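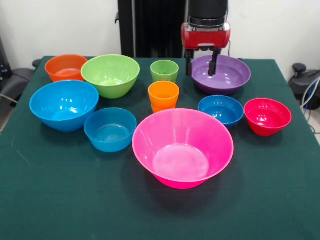

Lustden Stories records the memories of older people in Zelville who served in the forces, nursed or worked overseas. We visit them at home and write up what they tell us. 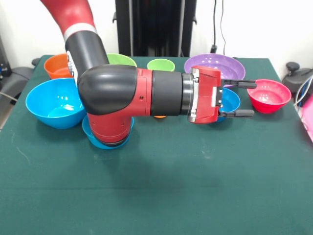 Interviews and Transcription Team

Cillian Rafferty runs the team and Shigeru Nagano edits the transcripts. There are 18 of us -- most part-time.

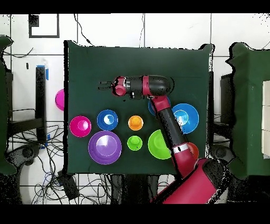
A first visit lasts around 80 minutes. Families get a printed copy.

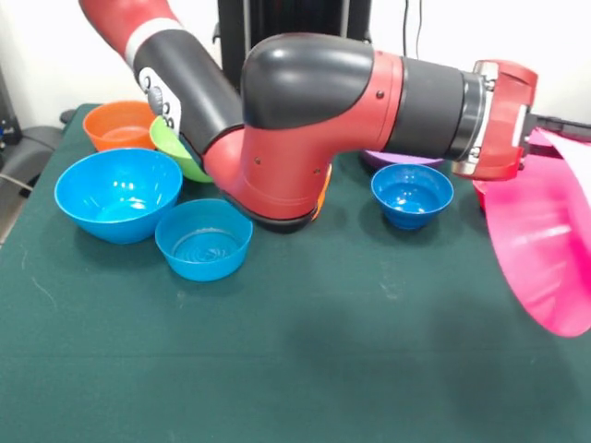

Nothing goes online until the speaker has read it. To suggest someone, ring us on a Monday.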